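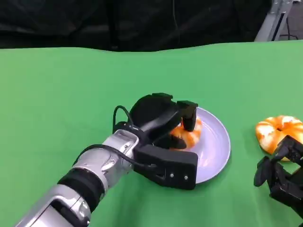 Toy shrimp and the lavender plate, on the green table cover.

Play Food Table – Questions We Get a Lot
Irkesby Toy Library, updated 2 October 2025

Can I borrow just the shrimp?
Yes. Ask at the desk for the seafood bag. Plates are in a seperate bag, so say if you want those too.

How long can I keep a set?
21 days. Renew once by phone or at the desk, unless another family is waiting.

What ages?
3 and up. Younger kids are fine at the table with a grown-up right there. Please don't let babies chew the seafood.

Is it real food / does it smell like anything?
No. All pretend. Shellfish allergies – no actual shrimp anywhere near the table, and no snacks allowed in that corner either.

How do I clean it before bringing it back?
Damp cloth, drop of dish soap, wipe, air dry. Not the dishwasher. Not the microwave (yes, somebody asked). Same for the plates. Towel off the grooves between the stripes, crumbs love it in there.

We lost a piece. Now what?
Tell us. One missing piece, no charge. Whole bag gone, we'll work something out. Check the car first.

Can I buy my own set?
We don't sell. Zustirlow on the corner sometimes has play food in stock, call them before you go.

Any game ideas?
Restaurant, obviously. One kid orders, one kid plates up. Oduor Chege runs a "fish market" at story hour and is happy to share his price cards. Shrimp races across the table cover also popular – flick, don't throw.

Can I donate play food?
Please do, but not until January, the shelves are full. Clean, no cracks, no batteries. Nothing small enough to swallow.

Can a school borrow for a whole class?
Yes, groups of up to 30. Email Mwangi Mussa with your dates and wich bags you want. Pickup is from the side door.

Where do returns go when you're closed?
Nowhere, sorry. Don't leave bags on the step. Bring them in next time we're open, no late fee for that.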